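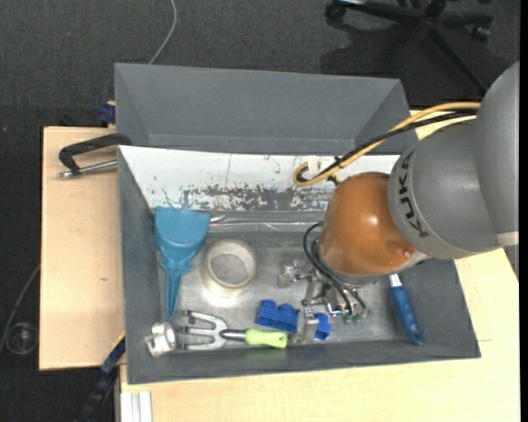 Labels printing blank after every 11 jobs - my running log

Status: closed (by me, fingers crossed)
Printer: Skoler desktop label printer, the older one with the flip-up lid
Software: Jelleven stock app, connected over USB
Labels: Brunton rolls, 600 to a roll

What's going on

I run a small mail-order seed business and March is my crazy month, so of course this is when the label printer decided to act up. It prints fine, fine, fine, and then spits out a blank label. I thought it was random until I wrote it down for a whole afternoon. It prints 11 good ones and then the next one is blank. Every time! I have 2,000 seed packets to get labeled and I can't be standing there peeling off blanks.

What I tried first

Turned it off and on. Swapped the USB cable for the one off my scanner. Cleaned the print head with an alcohol wipe (it was pretty gross, I'll admit, but that didn't change anything). Put in a fresh roll. Same thing, blank after 11.

Then I uninstalled the Skoler driver and put it back. That made it worse for a bit because the label size went back to the default and everything printed sideways. If you do this, write your label size down first. I had to dig through old orders to find one and measure it.

Saturday morning

Got a reply from Skoler support. They asked me to run the self test, where you hold the feed button while you switch it on. It ran a long strip and every single label was good, no blanks. So the printer itself is okay, which was a relief because I really didn't want to buy another one.

They said to try printing from something other than Jelleven. I made a dumb little label in a text editor and sent 100 copies. No blanks at all. Used up 100 labels that say TOMATO, but at least I do sell a lot of tomato.

So it's the app, right?

Sort of. I wrote to Jelleven and they wanted to know if I had "batch separator" turned on. I had never heard of it. It's under Printing, then Advanced, then you have to scroll way down past the barcode stuff. Mine was on and set to 11. I have no memory of touching that screen, but I did import my settings from the old laptop last month, and I used to sell those sampler boxes with 11 packets in them... so yeah, I probably did that to myself.

Turned it off, sent 24 labels, and got 24 labels. I was so happy I did a second batch right away.

One leftover problem

The last label of a job now stops a little short, so I have to press feed to get it past the tear bar. Support told me to run the gap calibration again with the Brunton roll loaded. I did, and it's better but still not perfect. The Sinano rolls I used to buy never did this, so it could just be the wider gap on these. I can live with it for now.

Update, same day, 4 pm

Did the bean labels and all the lettuce, no blanks. The short feed happened twice. Closing this ticket, and I'll open a separate one for the feed thing if it's still bugging me once the spring orders are out the door.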